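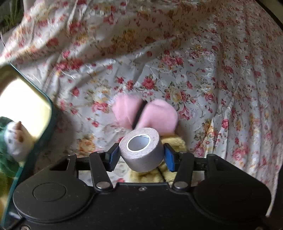
Small repairs to household linen have returned to the programme of the Witberg Textile Lending Library, which now holds 3,000 tablecloths, curtains and bed covers for use by residents of the town and its outlying villages. The library was founded to serve village halls, and much of its stock still consists of patterned cotton bought for public suppers. Floral cloth remains the most requested, and it creases readily in storage. A thick roll of pale tape, wound around a hollow core, is as much a part of the trade as needle and thread.

Last year the library issued 1,313 items, of which 581 went to private homes. Loans run for 3 weeks and may be renewed once. Torn hems are mended at the Mussa Street workroom, where members may also book a table in the evening.

Dinesh Abeysekara, head of collections, said that demand for longer cloths had risen since the hall at Nisero reopened. "We had been cutting them down for years," he said. "We are now sewing them back together."

The library will accept gifts of clean, unbleached cotton until the end of July. Wool cannot be taken at present, as the moth-proof store is under repair.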